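Tirnmont workshop moves floor work to open bay

Vistico has moved its floor-level handling work at the Tirnmont workshop into a larger open bay, the company said in its February site notice. The change took effect at the start of the month and applies to both shifts.

The work was previously done in a side room next to the parts store. Access was through a single door, and carts had to be backed out before another could enter. The new bay has a door at each end and measures 40 square meters. Power and network lines were rerouted before the move – the longest part of the job, according to site engineer Kenza Helmy.

"The old room was laid out for bench work," Helmy said. "Anything on the floor was in the way of something else. We wanted the floor to be the work area."
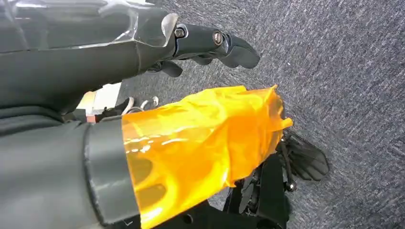
Protective coverings are now handled under one procedure. Sleeves, films and clear covers are to be checked at the start of each shift for wrinkling, tears and loose ends. A covering with a ragged end may stay in use until the end of the shift if it does not reach a joint. Exposed bolts are checked at the same time and entered on the same sheet. Under the earlier practice, coverings and fasteners were logged separately, and the two records did not always match.

Replacement film is supplied by Farouk in rolls of 500 feet. The workshop keeps 2 rolls on site, with further stock held at the Nirstead depot. Orders placed before noon are delivered the next morning.

Yasmine Lahlou, who manages the depot, said the color of the film has no bearing on its grade. Orange and clear stock can be ordered on the same form – the grade is given by the part number on the core of the roll.

The side room will be used for storage until the shelving in the parts store has been replaced. Deliveries to Tirnmont should continue to use the rear gate. The revised check sheet is available from the site office.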